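Running the House on a Five-Month Plan

Filed under: Household Tips, Money at Home
December 20, 2024

Every winter I read the forecasts for interest rates, fuel and groceries, and every winter I notice that the forecasters have never met my kitchen. A national inflation figure is an average of things I mostly don't buy. It has airfares in it. It does not have the child who has stopped eating the cheese we own eleven blocks of.

So a few years ago I gave up on other people's numbers and started keeping our own. What follows is how we do it. My sister-in-law calls it central planning. She's welcome to, and she still comes over for the soup.

Keep your own price index

Pick 12 things you buy all the time. Ours are milk, eggs, rice, onions, coffee, butter, flour, canned tomatoes, chicken thighs, dish soap, toilet paper and cat food. Write down what you paid for each on the first shopping trip of the month. Add it up. There's your cost of living, in pencil, on the inside of a cupboard door.

Use the price per pound or per ounce, or the package will make a fool of you. Coffee in our house stayed at the same price for most of a year while the bag quietly lost weight. I'd like to know its method.

Don't swap items in and out. If you drop butter the month it gets expensive, you have a very cheerful index and no butter.

Set a reserve and leave it alone

Governments keep grain. We keep rice, beans, pasta and lightbulbs. For each staple, decide on the lowest amount you're willing to see on the shelf, and put a strip of masking tape at that level. When the stock drops to the tape, it goes on the list. Ours is two of everything, except coffee, which is five. I make no apology for the coffee.

New goods go to the back. Old goods come forward. You already know this, and so did I, the whole time I was growing a museum of chickpeas.

Buy ahead only when you know your rate

A sale is good if you'll use the thing before it goes bad. To find out, write the date on the package when you open it and again when it's empty. Do that twice and you'll know how long a bottle of dish soap lasts you. We go through one in 13 days, which says something about our frying.

Bulk flour is a fine idea in a house that bakes. In a house that means to bake, it's a moth subsidy.

Flour, if you do buy the big sack, goes in the freezer for a few days first and then into something with a lid that seals. Let it come back to room temperature before you open it. Onions and potatoes want separate corners, somewhere dark, with air moving. Brown sugar that's turned to rock will soften overnight with a slice of bread in the jar. Take the bread out afterward. It won't improve.

Watch the small monopolies

Printer ink, razor blades, vacuum bags, water filters - anything that fits only one machine. Before you buy the machine, look up what it eats. A cheap vacuum with expensive bags is a loan, and a bad one. I once bought a soap dispenser that took only its own refills. The refills were discontinued in February. It's a doorstop now, and not a heavy one.

Publish the plan

Everyone in the house should be able to see it. Tape the list up where people stand around waiting for toast. Say what's being bought this month, what's being saved for, and what isn't happening until summer. Ours currently says new mattress in May, and there has been much less talk of a mattress since.

Leave a line for shocks. The water heater doesn't read the plan. We put aside a little each payday under "weather," and so far the weather has been a cracked windshield and one molar.
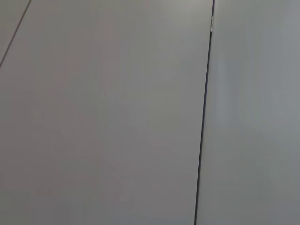

If the fund hasn't been touched by the end of the year, roll it over. Don't give yourself a bonus. I did that once, and the washing machine heard about it by the weekend.

Next month I'll get into freezer labels, and the question of what "soup, probably" was supposed to tell anybody.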